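Chapter 7: What a Success Rate Leaves Out

7 min read
April – by the course team, Dulham

Suppose a paper tells you that a robot tidied a living room and succeeded nine times in ten. Before you are impressed, ask what was counted. Did a trial end when the rubbish was in the bin, or when the fingers closed on it? Was a dropped item a failure, or a second go? Who decided, and did they know which version of the software was running? Many published results in household manipulation leave at least one of these questions open, and quite a few leave them all open.

This chapter is about a method that has become common in the last few years. A person guides a two-armed robot through a chore, the robot's cameras and joint positions are recorded, and a model is trained to copy what it was shown. It is usually called learning from demonstration. The idea is old and fairly simple. The claims made for it are newer, and you should learn to read them slowly.

We shall use the Wondonent study as our running case. Its authors collected roughly 1000 demonstrations of floor tidying and trained a policy they named Udon. They then compared Udon with an earlier system, Pisharody, on 12 kinds of household litter. Udon came out ahead. The headline figure has been repeated in talks and grant proposals ever since, mostly without the table it came from.

The table is worth more than the headline. It shows that rigid items account for nearly all of the gain. On soft things the two systems are hard to tell apart, and the authors say so in a footnote. Soft litter is a nuisance for a gripper with two fingers. A tissue has no fixed shape, so there is no one right place to take hold of it, and when it lies next to something else the model must also decide which of them it is after.
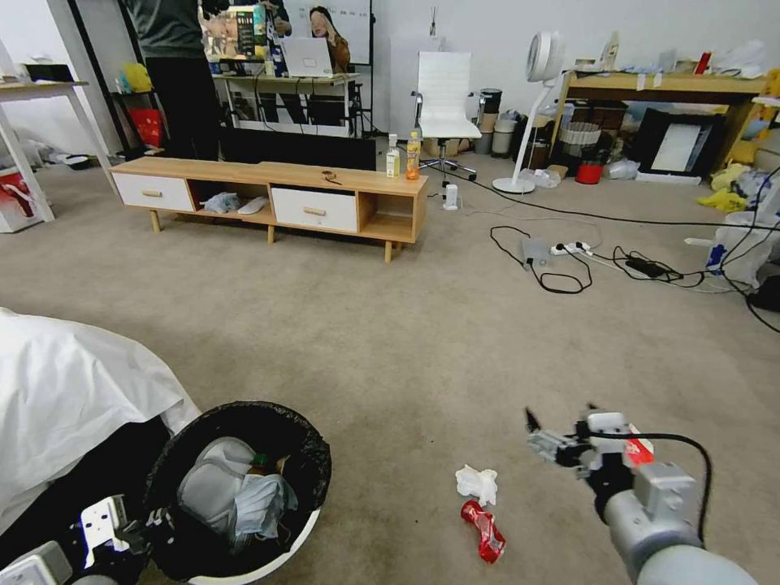

Pisharody's developers have replied that the comparison was never fair to begin with, given that their system was trained in bare rooms and then tested in furnished ones with cables on the carpet. They would like both systems retrained on the same data before anyone talks of a winner. It is a reasonable request, and at the time of writing it has not been met.

Their complaint points to a wider problem. A policy trained and tested in the same room may have learned the room. It may know where the bin usually stands – and little about bins. The Wondonent authors did hold back 2 rooms for testing, which is more than most groups do, but both were in the same building as the training rooms and had been furnished by the same people. Whether that counts as a new setting is a matter of taste. We don't think it does.

Section 7.1 sets out how a trial should be defined before any are run. Section 7.2 deals with partial credit, a habit we dislike and will try to treat fairly. Section 7.3 returns to the footnote on soft items and works through the figures by hand.

Comments

marrowfat: Set this for my second years. They all wanted to know what Udon stands for. Does it stand for anything?

bench_top: A bit hard on partial credit. If the arm picks the thing up and misses the bin, that still tells me something a plain zero doesn't.

quietloop: The link to 7.3 goes to 7.2 for me.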